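News > Business > Automation

Brirari puts small-shop robot arm kit on sale at $230 a month

Furniture part makers who have been hand-sorting offcuts and drilled strips have another option this month. Brirari, the Patoria automation firm, opened orders Tuesday for a rental kit built around a compact black arm, a two-finger gripper and a small camera mounted down by the fingers. Price is $230 a month. Minimum term 3 months, setup extra.

The kit is called Wandent. Aimed at shops too small for a full cell — the kind of place with one saw, one drill press and a stack of chipboard that has to go somewhere by Friday. Brirari says it will handle strips, rails and short panels, pick to bin or pick to jig. No welding, no paint, no food.
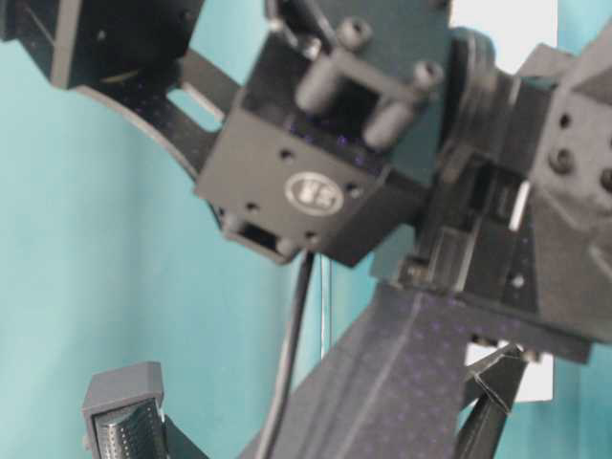

Orders come with the arm, controller, one set of fingers, clamps for a bench edge and a day of remote training. Spare fingers are sold in pairs. Customers who want a second camera pay a one-time fee, which the company wouldn't give ahead of the launch. Shipping inside the state is included, everyone else gets a quote.

First units went out in March to a trial group of 13 shops, mostly cabinet and flat-pack suppliers. Feedback mixed but mostly good, the company said. Setup was the main gripe. Several shops needed longer than the promised afternoon to teach the arm a new part, and two sent the kit back before the trial was up. Brirari has since rewritten the setup guide and added a phone line, weekdays only.

One of the trial shops, Slaoui, makes shelf parts and has kept its unit. The shop told this site the arm is slow next to a person but doesn't mind the dull jobs. It runs in the evening on narrow stock, with someone checking bins at the end of the shift. Glossy panels are still done by hand there — too many rejects in the first weeks.

Narrow pieces are the hard part for any kit in this price range. A strip gives the fingers little to hold and the camera little to look at, and chipboard edges crumble if the grip is set to tight. Wandent lets the user set grip force per part and save it under a part name. Up to 259 saved parts on the basic plan.
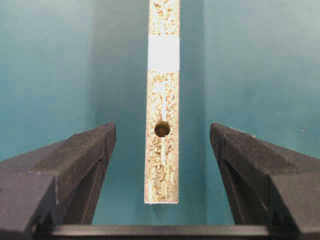 A drilled strip of particleboard between the fingers of the gripper.

Software updates are part of the rental. So are repairs, unless the arm has been dropped or opened up by the customer. Wear parts are not covered after the first term. Anyone who cancels early pays the rest of the minimum, and the kit has to go back in its own crate or there's a charge for that as well.

Brirari wouldn't say how many units it has ready. Delivery is now quoted at about 13 days for Patoria adresses and longer elsewhere. A purchase option is planned, no price set. The company is also working on wider fingers for door panels, with trials to start once the first rental orders are filled.

Demos run daily at the Brirari showroom from 10 a.m., booking needed. Shops can bring their own parts, up to one small box.

Last updated: Tuesday, 4:40 p.m.

Contact the newsdesk | © Patoria Trade News | Back to top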